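Notes > Robots > Software

Home Posts Notes Archive Contact

I have spent the last few weeks with Jornport, the software stack everybody in my corner keeps telling me to try on a two-arm cell. The job is pots and pans: lids, a cloth, two arms, one small table. 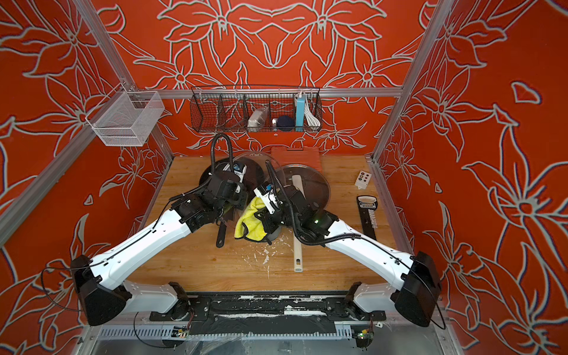
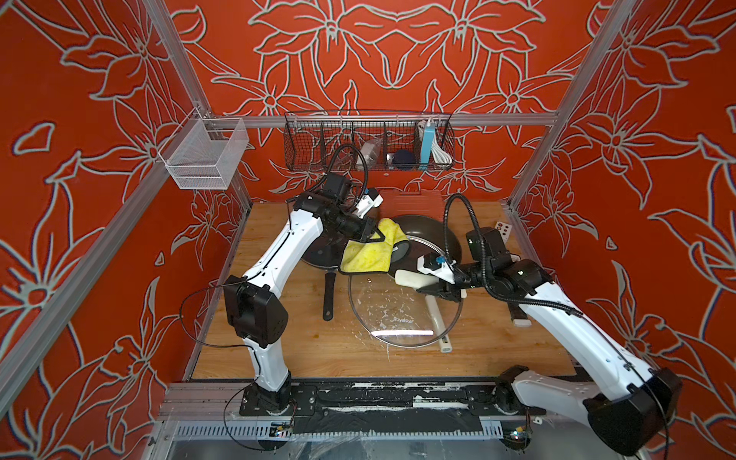
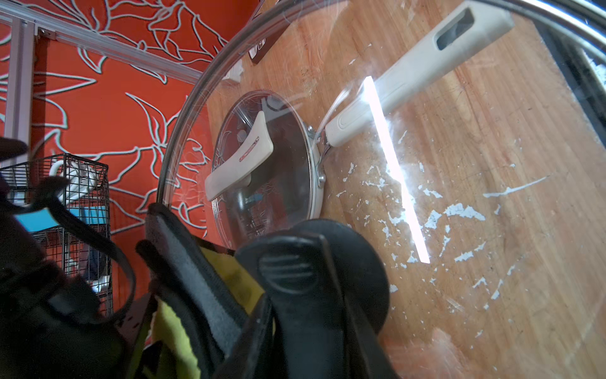
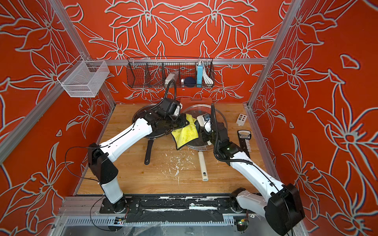
Page last changed: Wednesday, 16:20

The claim on the Jornport front page is that one learned policy handles seeing, deciding and moving, and that you can throw away your planner. I don't believe it, and after 37 logged runs I believe it a bit less.

Start with perception. Glass lids are a miserable thing to look at through a wrist camera. In the close view, with the big lid filling most of the picture, you are looking through one piece of glass at a pan with another glass lid on top, and the smaller lid has the wallpaper reflected in it. The depth channel gives up on that sort of thing. I turned it off and the policy did no worse, so I suspect it was never using it. The documentation says depth is "fused". Into what, I'd like to know.

The wallpaper was my idea and I stand by it. If a model has only ever been shown a plain grey backdrop then it hasn't been shown much. Big flowers on three sides are a fair test, and the Tamico segmenter I was using before failed it badly. It kept finding objects in the petals. Jornport does not do that, credit where due.

Control is where I start to grumble. The policy puts out a chunk of joint targets and the low-level loop runs at 200 Hz, filling in between. Fine while the arms keep to their own sides. Over the middle of the table the wrists come very close together, and the only thing between them then is whatever the network picked up from the demos. There is a self-collision check in the code. It is off by default! Switched on, it stops the arms and doesn't offer another path, so you get a freeze and a log line.

I ended up putting Platus back in as a thin layer underneath. It takes each chunk, checks both arms against each other and the back rail, and slows one of them down if the gap gets too small. It costs me 60 ms a chunk. People on the forum told me this "defeats the point". The point, as I understood it, was to handle the cookware without bending a wrist.

Then the cloth. It's a crumpled yellow thing and it never sits the same way twice. No planner of mine ever coped with cloth, so here I expected the learned policy to win, and it does grab it more often than my old scripts did. What it can't do is tell me whether it has finished. There is a "task progress" number between nought and one, and I have watched it climb happily while a gripper was closed on nothing. I plotted it against my own labels and would not hang a stop condition on it.

Tooling, quickly. The replay viewer is good, better than anything I have written. Camera time stamps drift against the joint log if you record for long, so cut your episodes short. The config is spread over four files and two of them disagree about gripper units. Ross, the calibration script, wants a board I can't fit in the cell with the baskets on the walls, so I did the fixed camera by hand.

The next thing is to collect 1000 more episodes, which is the answer I get to every question I ask. Maybe it helps. I would sooner see the same policy run with the pans swapped over and no new data at all, and I'm going to try that first - if the second gripper driver ever stops dropping its connection.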